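When Eoin Keogh talks about drinks, he starts with the cup. I had come to ask him about cans, and within a minute of my arrival he had opened a cupboard and was handing me tumblers, one after another, until I had to set my notebook down to hold them all.

"People will spend all afternoon choosing what to drink," he said, "and then they pour it into whatever's closest. I used to be just the same. My mother had these thin little glasses with oranges painted on them, and we weren't allowed near them, so we drank everything out of jam jars. I think that's where all this began, if I'm truthful with you."

Keogh has run the refreshment table at the Sketthorpe summer fair for long enough that children who once came up to him for lemonade now bring children of their own. He also writes a small newsletter, Lovotero, which goes out whenever he has enough to say and covers picnics, garden parties, church suppers and anything else where people stand around holding a drink. It has 2274 readers, a number he told me twice, with obvious pleasure (and I don't blame him one bit!).

His position on plastic cups is friendlier than I expected. He likes a tapered one, wider at the rim than at the base, and he likes a strong color.

"A bright cup on the ground is a cup that doesn't get kicked over," he said. "Clear ones are a menace. You put a clear cup down in the grass and that's the last you'll see of it until it's in your shoe. But a good loud pink, you can find that from across a field. And they stack, you see, with the taper. You can carry a whole tower of them under your chin if you've got steady feet – I don't, but my niece does." 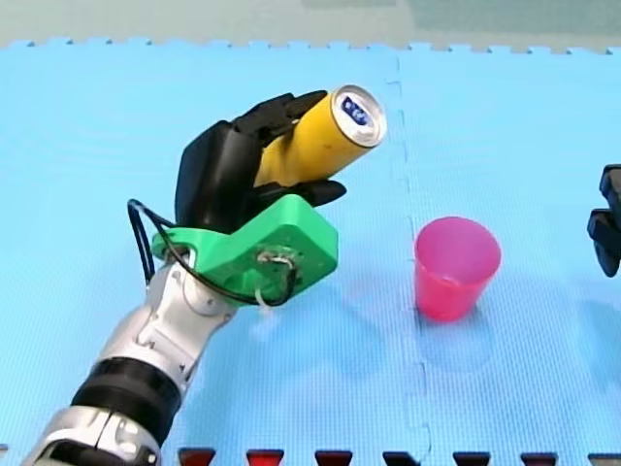
A yellow can and a pink plastic cup.

I asked him whether he minded people drinking straight from the can, and he gave this more thought than I think anybody else would have. He doesn't mind it outdoors. At a table he would like to see it poured, and poured slowly, with the cup standing on something flat.

"You tip the can, you don't tip the cup," he said. "Well, some people tip both, and that's grand if you have two hands free and no plate. But at a fair you've always got a plate. So the cup stays where it is and the can comes to it. Start low, let it run down the side, and stop when you think you've another inch to go. The fizz will use up that inch for you."

He learned this, he says, from an older man called Ó Dálaigh who had the table before him and who was strict about spills. Keogh worked beside him for two summers and was allowed to pour only in the second. The first he spent wiping rims with a damp cloth and carrying ice from the back of a van. He still wipes the top of every can before it goes out, and he keeps a clean dish towel over his shoulder for the purpose, which he was wearing in his own kitchen while we talked, with no cans anywhere in sight.

There is a fair at Druvthorpe in June as well, and this year Keogh has agreed to look after the drinks there too. He was a little worried about it. The ground slopes, for one thing, and the tables they lend out are narrow, and he hasn't yet seen the tap. He has asked for some 2 dozen extra cups, all in one color so that they can be gathered up quickly at the end, and he is hoping very much for pink.

"They offered me white," he said, and looked out the window for a while. "I said I'd think about it."

Before I left he made me a drink, and of course I watched how he did it. He chose the cup first, rinsed it, dried it, turned it around in his hand and put it down in front of me. Then he went looking in the refrigerator and found that all he had was milk.

Lovotero, May 2025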